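Storage ideas for a lower bunk that gets used as a sorting spot?

Posted by pebblebunk44

My kid sleeps up top and the lower bunk has turned into a drop zone. I kind of love it, because it's the perfect height for sorting! I've got a round wicker basket and a white wire shelf in there, and I'd like the bunk to stay useful without becoming a junk pile. It also gets really dark under the top bunk, even at 9 in the morning. The bedspread is a black, gray and white pattern, so small things vanish on it.
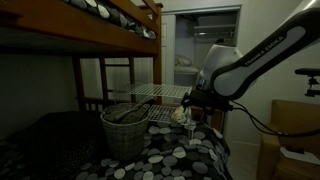
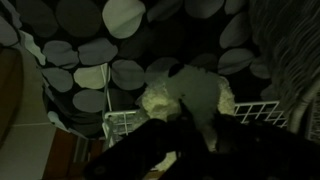
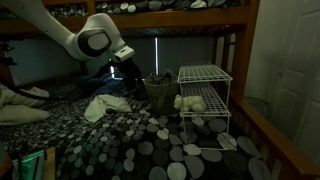
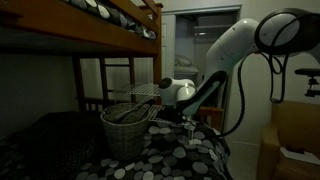
What I can't decide is whether the wire shelf should live on the bed at all. It feels wobbly when anybody sits down, and my budget is $18, so no custom carpentry please. Would you move it to the floor, or put something flat under it? And is wicker okay next to bedding, or will it snag?

Posted by Cropper (1,293 posts)

Oh, I love a lower bunk project! Leave the shelf there if you like it, but get a board under it. A mattress gives every time somebody leans on it, and skinny wire legs dig in. I cut an old bookcase back down to fit across ours and it's been rock solid (sand the edges, I didn't the first time and wrecked a sheet). Put soft stuff on the shelf, like stuffed animals and rolled socks, and keep anything heavy off the top tier.

Wicker is fine if you run your hand around the outside first. Any spot that scratches you will catch on a comforter. Trim the loose ends with nail clippers, or line the basket with an old pillowcase folded over the rim. Mine has been going strong for years and I still get a kick out of how nice it looks!

For the dark, stick-on battery lights under the top bunk. Go for the warm ones!! The cool ones made our bedding look green.

Posted by Groseck

floor. wire shelf on a bed is going to tip eventually. basket can stay

Posted by pebblebunk44

Board it is, I have one in the garage that might fit! Going to measure tonight and pick up lights too.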